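A few posts on keeping a shared work table usable. I look after the tables in the Cluslow workshop on Sundays and have been asked twice this month how we do it, so I'm putting it in one place.

First thing is a mat. We used bare tabletops for a long time. Small screws roll on a bare top and end up on the floor, and the finish gets scratched by anything with a metal foot. Felt fixed both.

The felt wants to be thick enough that it doesn't ruck up when you push a box across it. Thin craft felt lasted us 2 weeks. Hortensia Bedoya bought the next lot as an offcut from an upholsterer and it's still going.

Pick a pale colour. I wanted dark green because it hides marks, and Hortensia said hiding marks also means hiding washers. She was right. Beige shows you a black screw from across the room. It also shows tea.

Second thing: the mat is for the job, the rest of the table is for everything else. The job goes in the middle. Anything you will want again in the next few minutes can stay along the back of the mat. Everything else goes off the felt, left or right.

We tried marking out places with tape. People followed it for a week and then the jobs changed and the shapes were all wrong. A plain mat with nothing drawn on it has held up better.

Third: clear bags for small parts. We had a stack of old tobacco tins with labels, and the labels were wrong most of the time. With a clear bag there's nothing to keep up to date. You look at it.

Downside of bags is they slump into each other and make a heap. Give them a corner and let them heap there. Don't let them travel. If a bag is open it goes in a tray, otherwise you are picking parts out of the felt until teatime.

Someone will ask about the drawers. We do have drawers, a Bitenano cabinet with 50 of the little ones. They're fine for stock. They are no good for a job in progress, as you spend your time walking back and forth.

Fourth: put the power at one side and leave it there. Ours goes on the left with the slack coiled up beside it. Before that the strip lived at the back and everyone's leads ran over the work. Kulsoom Kakakhel moved it one evening without asking and I haven't had a reason to move it back.

If you're left-handed you may want it on the right. Alcides Apaza is, and he swaps it over and swaps it back when he's done, which I appreciate.

Fifth: things with straps or leads need watching. A strap hanging across the mat catches on whatever you slide past it. Wrap it round the thing it belongs to before you put the thing down. I say this every week and I don't always do it myself.

Sixth, toys. Rochelle Hutchins asked if we should ban them from the tables. I'd say no. People need something to do with their hands while glue goes off or a battery charges. Keep them at the edge of the mat or past it and they do no harm.

Food is different. Food goes in the kitchen. I've put that on the door as well.

Right, photos.

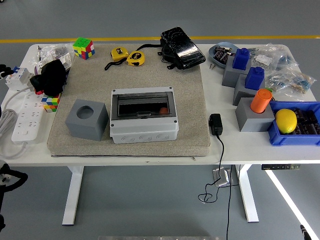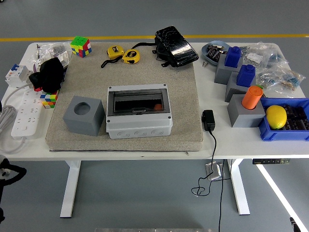 Enclosures are the job that shows up a badly kept table faster than any other, as you end up with a lid, a base, fixings and whatever goes inside, all at once. My rule is to keep the box closed in the middle until everything it needs is within reach. It helps if you can see in without opening it. The white distribution box on the felt has a smoked lid, and you can still make out something small and orange towards the right-hand end. The tape measures are at the back of the mat, where I'd want them, but those black straps should be wrapped up. See post five.

The cloth on the left could be folded too. That side fills up quickest, with the power strip, the bags and the puzzle cubes all on it. If I were starting a job there I'd clear that side first.

And yes, the lemon in the blue bin in the second one. See the post about food.

Clearing down takes me 20 minutes a table if it's been left, and hardly any time if people have done it as they went. I start with the bags, then the leads, then brush the felt towards me with my hand and pick out whatever collects at the edge.

For the felt itself a stiff clothes brush works better than a hoover. The hoover takes the washers as well and then you're emptying it onto newspaper.

Amparo Flores has asked for the width of the roll we cut from. It's 883 mm, an odd size because it was an offcut. Yours doesn't need to match.

Workshop is shut over the holidays, so Sun 22 December is the last session. If you've got parts in bags on any of the tables, please put your name on them before you go or take them home.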